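So I finally got myself to the Grimby open day, after missing the one in May because of a dead alternator. It's an hour and a half from me by bus and they let you in with just your name on a list. October 2021 was the first time they'd opened the upstairs rooms too, so I was pretty excited!

Downstairs is the part they want you to see. Coffee, a coat rack, a long talk from Vaughn Benavides about how they got from selling shelving to building arms that move things onto shelving. He's a good talker but he had way too many slides, and the lady beside me (hi, Harriet Whitfield, I hope you made your train) was doing her crossword by the end of it. They had 400 people signed up across the day, and I think half of them were in line for the bathroom when I was.

Then we went up in small groups with Usman Dhanial, and this was what I came for. The upstairs rooms are just rooms – parquet floor, office chairs, cables all over the place. I loved that. Usman's group works on getting an arm to cope with regular furniture, and chairs are apparently a pain. They swivel, they tip, people leave them at weird angles. He said they've logged 2,000 tries so far and he still wouldn't trust it in his own kitchen.
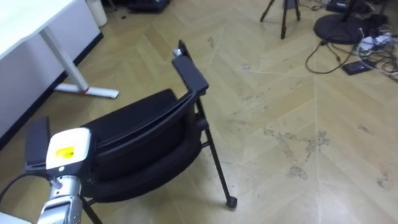 The arm beside the office chair, upstairs at Grimby.

I asked about the flat black paddle on the gripper and got a very long answer, most of which went over my head. The short version is that they've been through two other shapes and this one annoys them the least. A guy in our group wanted to know what the whole thing costs and Usman just laughed and kept going.

We got 20 minutes up there, which wasn't enough. I'd have happily skipped the slides for more of it. Jytte Hedegaard runs the sign-ups and told me they might do longer slots next time, so get on her list early if you're interested.

Lunch was a cheese roll and an apple, two dollars. Take a sweater, the stairwell is freezing.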